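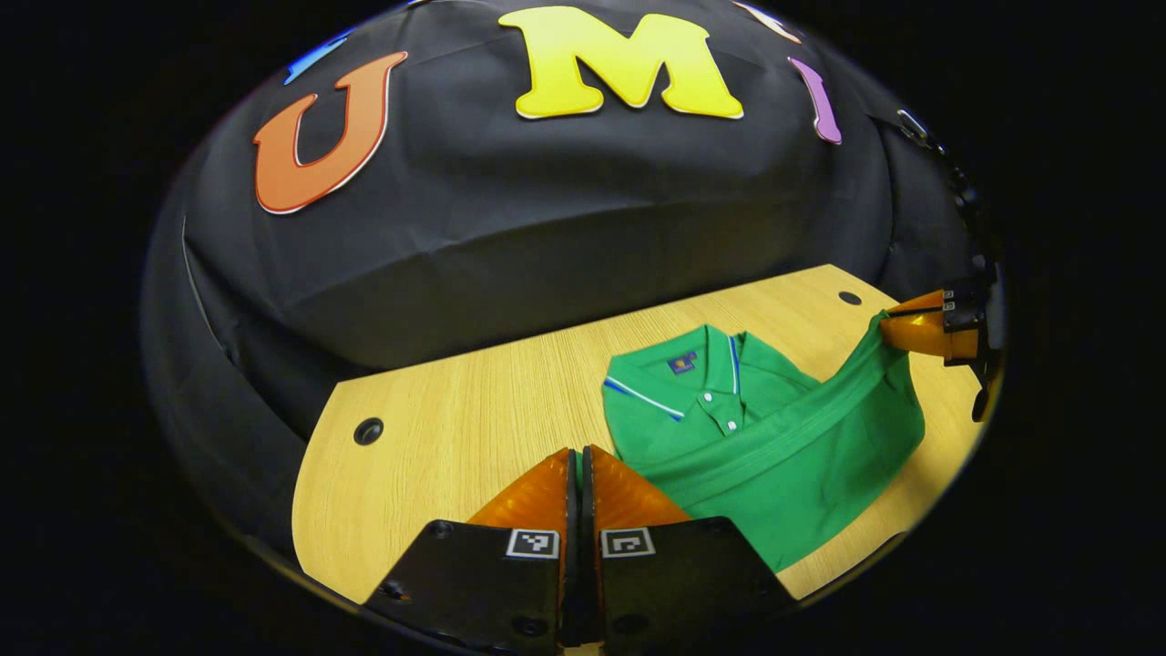 Rivirer Events invites applications for the post of Official Event Photographer for its winter programme of long-distance running and walking events. The post covers the Brinus Winter Traverse and its two shorter companion races, all of which take place in February. The successful applicant will lead a small team on the course, at the checkpoints and at the registration hall, where a plain indoor portrait of each entrant is taken at kit check. Portraits are made against a dark cloth, and the photographer is expected to dress the area neatly; creases in the cloth are acceptable provided that faces and race numbers are clear.

## The events

The Brinus Winter Traverse is held over high and exposed ground, much of it without road access. Entrants carry their own equipment and may be on the course through several nights. The two companion races, the Zervas Round and the Ostex Day Race, use parts of the same route and start on separate mornings. The three events together have 728 confirmed places.

Conditions are frequently poor. Snow, standing water and low cloud are all usual at that time of year, and applicants should be confident of working outdoors in them for long periods, including after dark.

## Duties

The Official Event Photographer will:

- attend registration and complete entrant portraits during the published hours
- photograph the start of each race
- cover the course at positions agreed in advance with the Race Office, including at least one position on foot above the Zervas checkpoint
- photograph finishers at Ostex, by day and by night, on a shared rota with the assistant photographers
- supply a first selection of 90 images for press use by noon on the day after each start
- sort and caption the remaining images by race and by day, and deliver them to the Race Office within three weeks of the last finish

Assistant photographers are appointed separately. The post holder will be consulted on their selection and will draw up their working rota, but will not be responsible for paying them.

## Person specification

Applicants must be able to show:

- published or commissioned work from outdoor sporting events
- experience of photographing in low light without disturbing competitors
- the ability to travel on foot over rough ground in winter, carrying camera equipment and safety clothing
- a full driving licence
- public liability insurance, or a willingness to obtain it before the contract begins

A current outdoor first aid certificate is desirable. Experience of working alongside mountain rescue teams would also be welcome - photographers may be asked to leave a position at short notice if a rescue is under way, and must do so without delay.

## Terms

The post is offered on a fixed-term, self-employed basis. The fee is £2000, payable in two parts: half on signature and half on delivery of the sorted galleries. Shared accommodation, meals at staffed checkpoints and fuel for agreed journeys are provided. Equipment is not provided, and applicants should make their own arrangements for its insurance.

Copyright remains with the photographer. Rivirer Events will hold a licence to use the images for publicity, results pages and safety training. Entrants will be able to buy prints and files directly from the photographer, at prices to be agreed before the events open. Photographs of entrants who are injured or receiving medical care may not be published or sold without their written consent.

## How to apply

Applications should be made in writing to the Race Office and should include:

1. a covering letter of no more than two pages
2. a link to a portfolio of outdoor work, with at least one complete event gallery
3. the names and contact details of two referees
4. a list of any dates in February on which the applicant is not available

Applications without a complete gallery will not be considered. Shortlisted applicants will be asked to attend an interview, in person or by video call, and to walk part of the course with a member of the Race Office before appointment. Travel costs for the course visit will be refunded on production of receipts.

Questions about the post may be sent to the Race Office at any time before the interviews.

Notice issued by the Race Office, Rivirer Events, 23 Aug 2026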